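Posted Mar 16, 2020 by jelside_user

Serial library builds on Linux but read times out on Windows

I have a small C program that talks to a Kaimal data logger over a serial port. It uses the Clavico library. On Linux it has run without trouble for over 14 months. I now need it on Windows, so I built the library from source with the supplied project file. It compiles with a few warnings and the port opens, but every read comes back with a timeout and zero bytes.

I have set the timeout to 2000 ms. The logger sends a block of 1728 bytes when asked. Same cable, same logger, both machines.
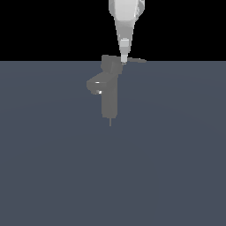
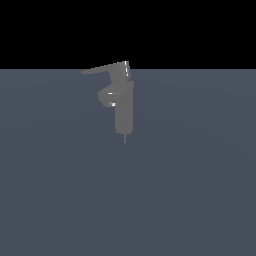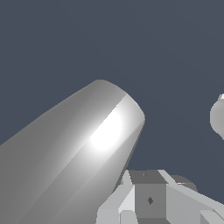
Vastano wrote that the first thing to check is the handshake setting. On Linux the library leaves RTS and DTR high when the port opens. The Windows code fills in the port settings from whatever was last saved, and on a clean machine that can mean both lines are low. Many loggers won't send anything until DTR is up. Set both by hand after the open call and before the first write:

clv_set_dtr(port, 1);
clv_set_rts(port, 1);

If that gets you some bytes but not the full block, look at your read loop. On Windows a single read can return early with part of the data — you have to keep calling it until you have the lot. Also check the return value of the write. If the request never leaves the PC, you will see the same timeout.

The warnings are probably about int and size_t. I get 27 of them and ignore them.

portside

Had something like this. Try another USB adapter, mine was faulty. If the port number is 10 or higher you need the long form of the name too, but yours opens so it isn't that.

jelside_user

DTR was the problem, thanks. I now get the first part of the block, so I will redo the read loop as well.

Contact us | Copyright Jelside Help | Back to top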